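Questions we get about the Kurnus aquarium campaign. If yours isn't covered, write to the campaign desk and someone will answer, usually within 24 hours.

## What is the campaign asking for?

We want the Kurnus aquarium to stop its daily dolphin shows and to publish a plan for moving the animals to a sea pen. We are not asking for the whole building to close. The fish halls, the school program and the rescue tanks for injured seabirds can carry on as they are.

## Who runs it?

Trultosum, a small animal advocacy group. We have three paid staff members, and everyone else gives their time for free. We are not a branch of any national organization, and no national organization pays our bills.

## How many dolphins are at the aquarium?

Eight, according to the aquarium's own annual report. Two of them were born there. The other six were transferred from parks that have since closed or ended their shows.

## Can dolphins born in a tank be released?

Probably not into open water, and we don't ask for that. A sea pen is a netted-off stretch of coast where the animals live in natural seawater and are still fed and checked by a vet. They have more room and no performance schedule.

## Where do you hold protests?

On the public sidewalk across from the main entrance. We stay off the aquarium's steps and parking lot, which are private property. The sidewalk has to be kept clear enough for a wheelchair or stroller to get by, so we stand in a single line along the railing.

## Do I need to sign up before I come?

For a regular sidewalk protest, no. Show up at 10 a.m. and look for the person in the orange vest. For anything involving costumes, body paint or lying down, yes. We have to tell the city how many people will take part, and you need to attend a short briefing first.

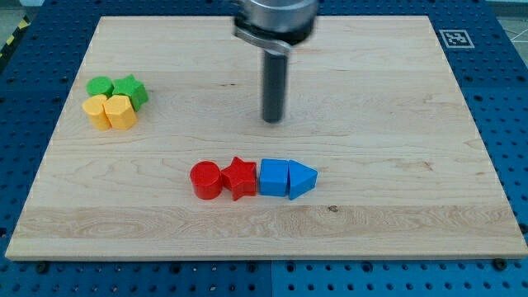 *Answers by Wilma Goossens, campaign desk, Trultosum. Updated in August.*

## Could I be arrested?

We have not had an arrest at a Kurnus protest. If the police ask the group to move, we move, and the person in the vest does the talking. If you plan to do something that breaks the law, please don't do it at one of our events.

## May I bring my kids?

Yes. Children under 16 need a parent or guardian with them the whole time. We don't hand signs with graphic photos to anyone, child or adult.

## What should the sign say?

Keep it short enough to read from a passing bus. "End the shows" works fine. Please leave out the names of trainers and ticket staff. They don't set the policy, and some of them have written to us in support.

## Why are you asking people to boycott Skendeo?

Skendeo sells the aquarium's tickets online and sponsors the evening show. We wrote to the company twice and asked it to drop the sponsorship. The first letter got a form reply and the second got none. You can still buy tickets to other events elsewhere, and we keep a list of other sellers at the information table.

## What happened with the billboard?

We booked a billboard on the harbor road through Van Dijk, the agency that handles the site. The design was approved and then turned down before it went up. Our deposit came back in full. We spent it on bus shelter posters instead, and those are still running.

## Has the aquarium agreed to meet you?

Once. The meeting lasted less than an hour and ended without a commitment. Our notes are available on request. The aquarium has not released its own.

## Where does donated money go?

Printing, permits, insurance for events and the three salaries. The yearly accounts can be requested by email, and you don't have to be a donor to ask for them.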